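Lettre d'information Nuvolside, rubrique Cartes et données
Édition de mars

Limites administratives : la nouvelle version du fichier Modcombe est en ligne

Le jeu de polygones Modcombe, que beaucoup d'entre vous utilisent pour leurs cartes choroplèthes, a été remplacé le mois dernier. L'ancienne version reste téléchargeable dans le dossier des archives, mais elle ne sera plus corrigée. Si vos tableaux de bord pointent vers le lien permanent, ils ont déjà basculé sur la nouvelle. Si vous aviez copié le fichier sur votre poste, il faut le reprendre à la main.

Le changement principal concerne les identifiants. Jusqu'ici, chaque commune portait un code numérique, et les zéros de tête disparaissaient dès que le fichier passait par un tableur. Les codes sont maintenant stockés en texte dans toutes les tables. Les jointures faites sur l'ancien champ numérique ne renverront donc plus rien tant que le type n'aura pas été changé des deux côtés. C'est de loin le premier motif des messages reçus depuis la mise en ligne.

Les fusions de communes ont été intégrées. Le district de Wedenum passe de 300 à 90 unités, et une table de correspondance donne pour chaque ancien code le nouveau code de rattachement. Elle est fournie à part, au format CSV, séparateur point-virgule, encodage UTF-8. Dans 14 cas, une ancienne commune a été partagée entre deux nouvelles ; ces lignes apparaissent en double dans la table, avec un champ « part » qui indique la proportion de population à affecter à chacune. Pensez à multiplier par ce champ avant d'agréger, sans quoi les totaux seront gonflés.
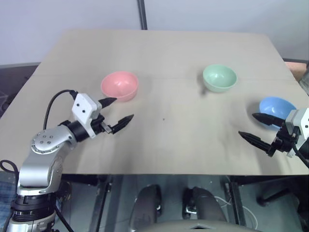

Faut-il recalculer les séries anciennes sur le nouveau découpage ?

Tout dépend de l'usage. Pour une carte d'une seule année, gardez le découpage de l'année en question. Pour une comparaison dans le temps, recalculez tout sur le découpage le plus récent à l'aide de la table de correspondance, et indiquez-le dans la légende.

Côté géométrie, les contours ont été simplifiés une seconde fois. Le fichier détaillé convient à l'impression et aux agrandissements sur une commune. Le fichier généralisé suffit pour une page web à l'échelle du pays, et se charge nettement plus vite. Les deux partagent les mêmes identifiants, on peut donc passer de l'un à l'autre sans retoucher les données attributaires.

La simplification a été faite en conservant la topologie : deux communes voisines gardent exactement la même ligne de contact. Dans l'ancienne version, chaque polygone était simplifié séparément, ce qui laissait de petits vides blancs entre les communes quand on zoomait. Ceux qui masquaient ces vides avec un contour épais peuvent revenir à un trait fin.

Le système de coordonnées n'est plus le même non plus. Le fichier est livré en WGS 84, longitude puis latitude. Les logiciels de cartographie de bureau le lisent sans réglage. Les scripts maison qui supposaient une projection en mètres donneront en revanche des surfaces fausses : reprojetez avant tout calcul d'aire ou de distance. Un champ « surf_km2 », calculé sur les contours détaillés, est inclus pour ceux qui veulent seulement une densité.

Les îles ont demandé un traitement particulier. Celles d'Urrutia étaient auparavant dessinées dans un cartouche, avec des coordonnées déplacées. Elles se trouvent désormais à leur emplacement réel. La carte nationale devient plus large et le continent apparaît plus petit à l'écran. Pour retrouver le cartouche, utilisez la variante « encart », qui contient les mêmes polygones avec Urrutia rapproché de la côte. Ne mélangez pas cette variante avec un fond de plan en ligne.
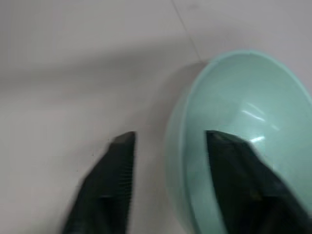
Une lectrice nous écrit que la variante « encart » s'affiche bien chez elle, mais que les étiquettes des communes d'Urrutia restent à l'ancienne place, en pleine mer. Elle les positionne à partir des champs « lon_etiq » et « lat_etiq », et demande s'il existe un jeu de points déplacé lui aussi.

Ces deux champs ont été oubliés lors du déplacement. Une correction est prête et sera publiée avec la version 2 de la variante. D'ici là, le plus simple est de laisser le logiciel calculer lui-même le centre de chaque polygone. Le résultat est correct pour presque toutes les communes ; les plus découpées, en bord de mer, peuvent recevoir une étiquette légèrement hors du contour, à déplacer à la main.

Autre point signalé par plusieurs abonnés : les noms avec apostrophe. Le fichier emploie partout l'apostrophe droite. Si votre table de données utilise l'apostrophe typographique, la jointure par nom échouera sur ces lignes sans message d'erreur, et les communes concernées resteront grises sur la carte. La jointure par code évite le problème. Quand seuls les noms sont disponibles, remplacez les apostrophes et supprimez les espaces en fin de cellule avant de joindre. Vérifiez aussi les traits d'union, que certaines sources omettent.

Les codes postaux ne font toujours pas partie du fichier. Une zone postale ne suit pas les limites communales et plusieurs d'entre elles débordent d'un district à l'autre. Un jeu distinct est en préparation sur le même modèle, avec contours détaillés et contours généralisés. Il ne couvrira au départ que Wedenum. Pas de date pour le reste du territoire.

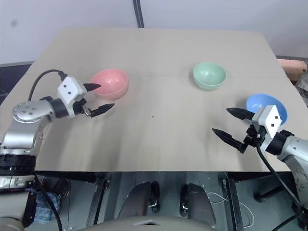 Mettre à jour un classeur existant

Faites d'abord une copie du classeur. Remplacez ensuite la source de données par le nouveau fichier, sans supprimer l'ancienne connexion, afin de conserver les champs calculés. Passez le champ « code » en texte dans votre table de données et complétez les zéros manquants. Refaites la jointure et contrôlez le nombre de lignes sans correspondance : il doit être nul, hors communes fusionnées.

Les filtres enregistrés sur des noms de communes disparues sont à recréer. Les palettes de couleurs sont conservées, mais les seuils de classes calculés automatiquement vont bouger, le nombre d'unités ayant changé. Fixez-les à la main si la carte doit rester comparable à une publication antérieure.

Les fichiers, la table de correspondance et la liste des modifications se trouvent sur la page Modcombe du site Nuvolside. Pour signaler un contour erroné, joignez le code de la commune et le nom de la variante utilisée.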